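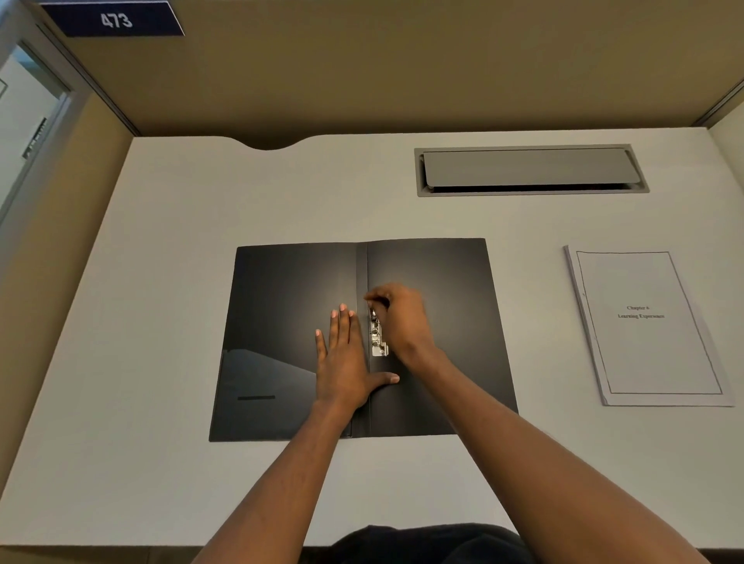
Figure 4.1 Loose pages and an open clip folder at a numbered study carrel.

CHAPTER 4
Binding and Holding Loose Sheets at the Reader's Desk

After studying this chapter, you should be able to:
distinguish between punched, clamped and permanently bound sheets
identify the parts of a clip folder and state what each part does
prepare a stack of printed pages for clamping
load and unload a clip folder without marking the pages
select a holding method according to thickness, use and expected life

4.1 Introduction

A large share of the printed matter used in a study library never reaches a bindery. Course chapters, lecture handouts, drafts and copied articles are issued as single sheets and are used as single sheets, often for one term only. They still have to be kept in order, carried between rooms and opened flat for reading. The work of holding them together falls to the reader, and it is usually done at the desk where they will be read.

Chapter 3 dealt with sewn and adhesive bindings, in which the sheets are joined for the life of the volume. The present chapter deals with temporary holding. A temporary holder must meet two requirements that pull against each other. It has to grip firmly enough that no sheet moves when the folder is carried on edge, and it has to release the sheets completely when pages are added or withdrawn. Most faults described in Section 4.6 come from a holder that meets one requirement at the expense of the other.

The examples in this chapter are taken from the reading rooms at Lockyer, where course material is issued unpunched, one chapter at a time. Readers there work in carrels of the type shown in Figure 4.1, with partition walls and a white desk surface. A part of a course text, in this case a chapter titled "Learning Experiences," lies to the right of the folder while the metal fastener is handled. The arrangement is typical. The folder takes the center of the desk and the sheets wait on the side of the working hand.

4.2 Terms used in this chapter

Sheet. A single piece of paper, printed on one or both sides. A sheet has two pages.

Stack. Sheets lying one on another in reading order, not yet held.

Spine. The strip joining the two covers of a folder. In temporary holders the spine is of fixed width and sets the upper limit of the contents.

Fastener. The mechanism that holds the stack. It may act by piercing (prongs, posts, rings) or by pressure (clips, clamps, slide bars).

Throat. The opening between the jaw of a clip and the surface it closes against. Throat depth is measured with the clip fully raised.

Binding edge. The edge of the stack placed in or under the fastener, normally the left edge for text in English.

Jogging. Tapping a stack on a hard surface to bring its edges into line.

4.3 Classes of temporary holder

4.3.1 Piercing holders

Ring binders and post binders need holes. The holes locate each sheet exactly, and the sheets turn freely, so the reader can open the binder at any page and leave it open. The cost is damage to the binding edge. Each hole is a point of weakness, and a sheet that is turned often will tear from the hole to the margin. Reinforcing strips delay this but add thickness along one edge only, so a full binder becomes wedge-shaped.

4.3.2 Pressure holders

Clip folders, slide bars and spring-back covers hold by friction between sheets. No holes are made. The sheets can be returned to a pile, copied or bound permanently later with the full margin intact. Against this, a pressure holder hides part of the inner margin, and every sheet in the stack depends on its neighbors. When the outer sheets slip, the inner sheets are loosened as well.

Holding force also depends on surface. Coated papers slide at lower loads than uncoated office papers. In a handling trial at Lockyer, reported internally on August 10, 2020, 95 clip folders were loaded with uncoated sheets and carried on edge between floors. Of these, 83 arrived with no visible movement of the contents. The remainder showed movement at the outer sheets, and in most of them the stack had not been jogged before loading.

4.3.3 Combined holders

Some patterns use both actions. The Brinano pattern has a lever that drives two posts through punched sheets and then presses a bar down over them. The Fandotier pattern reverses the order, clamping first and piercing only on a second movement of the lever. Both are treated in Chapter 5, together with the punching tools they require.

4.4 Preparing the stack

A stack taken from a printer or a bag is seldom square. Small offsets between sheets are of no consequence while the stack lies on the desk, but they become important once the binding edge is clamped, as a sheet set back from the edge may not reach the jaw at all.

Prepare the stack as follows.

1. Clear the center of the desk. Keep the stack away from any cable opening or cut-out in the desk top, where a sheet can drop or catch.

2. Remove staples and paper clips. A single staple left in one corner raises the stack locally and prevents the jaw from closing evenly.

3. Check page order from front to back. Title sheets and divider sheets face up.

4. Hold the stack upright with both hands, relax the grip slightly and tap the binding edge on the desk. Turn the stack and tap the head. Repeat once.

5. Lay the stack down beside the folder with the title sheet uppermost.

Stacks of more than 31 sheets should be jogged in two portions and then combined. A thick stack resists alignment at its middle, and the fault cannot be seen from above.

4.5 Operating the clip

Open the folder fully so that both covers lie on the desk. A cover that is propped up will pull against the spine and shift the fastener as it is released.

Place one hand flat beside the spine and press down. The pressure keeps the folder still and takes up the reaction of the spring. With the other hand, take the clip between finger and thumb and raise it through its full travel. Do not raise it by the end of the jaw alone. Repeated lifting at this point twists the hinge, and the clip will afterward close harder at one end than at the other.

With the clip raised, slide the stack in until the binding edge meets the stop. Hold the stack in place and lower the clip under control. A clip allowed to snap shut leaves a crease in the top sheet and can push that sheet out of line.

To test the hold, lift the outer corner of the last sheet and pull lightly away from the spine. The sheet should not move. If it does, reopen the clip and reseat the whole stack. Pushing a single sheet back under a closed clip will buckle it.

Unloading follows the same sequence in reverse. The stack is withdrawn only after the clip has been raised completely.

Note on capacity. The Cundeo folders issued at Lockyer since February carry a fill line inside the spine. Contents above this line will hold for a short time, but the spring does not recover its full force afterward.

4.6 Common faults

Faults in temporary holding are grouped here by where they first appear: at the binding edge, at the fastener or at the spine.

4.6.1 Faults at the binding edge

The most frequent fault is the short sheet, one that has entered the throat without reaching the stop. It is held by its neighbors and may stay in place until the folder is turned over.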